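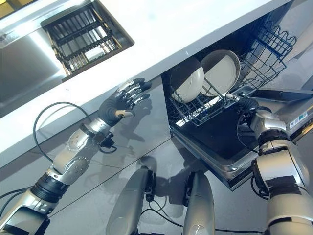 Dishwasher and sink corner, notebook entry
October 14, 2026

OK, starting a fresh page for this corner of the kitchen, as the old notes are scattered over three pages and a paper towel. What I have on the go: the white countertop, the stainless sink with the black wire grid down in it, the gray cabinet front and the dishwasher right under the counter. I wanted to get all of it written up in one sitting before I forget which screw goes where (I will forget which screw goes where).

Lower rack first. It's been sticking at the last bit of travel ever since we moved it over from the Nogueira kitchen in January, and I'd been blaming the wheels. Took it all the way out this morning, flipped it over on a towel and spun every wheel by hand. They're all fine! The trouble was the left rail lip, which had a tiny burr on it right where the rack wants to roll out onto the door. Two minutes with the fine file, wiped it down, and now it comes out with one finger when empty. With a full load of plates it still takes a bit of a tug, and I think that's the door sitting slightly low on the left. Will shim the feet when I have the kick panel off anyway.

While it was out I weighed a "normal" load on the bench scale, dinner plates and the heavy mixing bowl: 2,554 grams for the plates, 1,144 for the bowl. More than I would have guessed for the bowl. I've been putting it at the front, and I'm going to try it at the back for a while and see if the rack rolls any nicer.

Tines: the black coating on the lower rack gets chewed up wherever the cast pan goes in, so please, please stop putting the cast pan in there. I had some of the Droduditz touch-up coating left from the shelf job and dabbed it on the bad tips. It says overnight to cure. I gave it a good stretch with the heat gun on low, which is probably cheating, so check the tips in a week and write down here what you find.

Sink grid. I like this thing more than I expected to. It keeps the pans off the steel, and you can let a colander stand there and drip while you do something else. What I don't like is cleaning under it, because crumbs collect at the drain end and you don't see them until you lift it. New habit, starting now: lift the grid at the end of the day, rinse, wipe the bottom of the sink, grid back in. It goes in either way around, but it rocks a bit one way and sits flat the other. I've put a dab of nail polish on the underside at the end that goes toward the drain.

Gray cabinet front. Gorgeous when it's clean, and a real pain to keep that way. It's so glossy that every smear shows, plus whatever you wiped it with. Tried three things on it:

Dish soap and a wet cloth: gets the grease off, leaves streaks.
Fulavby glass spray: no streaks, but it smells like a swimming pool and I had to open the door.
Plain warm water, wrung-out microfiber, then a dry one right behind it: best of the lot, and free.

So, microfiber. The two blue ones in the drawer are for this front only now. Don't let them anywhere near the stove.

Counter edge. The underside gets steam every time somebody opens the dishwasher hot, and I had a proper feel along there today looking for swelling. It's smooth all along the front as far as I could reach, then a little rough patch toward the back which might just be old glue. The Tikunden moisture strip I ordered is meant to stick right up under there. It came 397 millimeters long and the space I want to cover is longer than that, so I either piece two together or order the long roll. Leaning toward the roll, I hate a seam in a steamy spot.

Also on steam: wait a bit after the cycle ends before opening the door. I know, I know, I'm the worst one for it.

Loading order that worked best today, for whoever does it next: big plates at the back of the lower rack facing the middle, small plates in front, bowls tipped well forward so they don't hold a puddle. Cutlery last. Push the lower rack all the way home before you touch the upper one, otherwise the two catch and you get that horrible scraping noise.

Still to do:
shim the left foot
order the Tikunden roll
clean the filter (did it last month, was gross, will be gross again)
have another look at the rough patch with a flashlight and a mirror
find out if the spare rack clips from Nogueira fit this model, they're in the jam jar on the window shelf

The water meter read about 3,000 liters for this kitchen since we started logging, which seems like a lot to me, but I have nothing to compare it with. Going to read it again before and after one full cycle tomorrow and put the difference here.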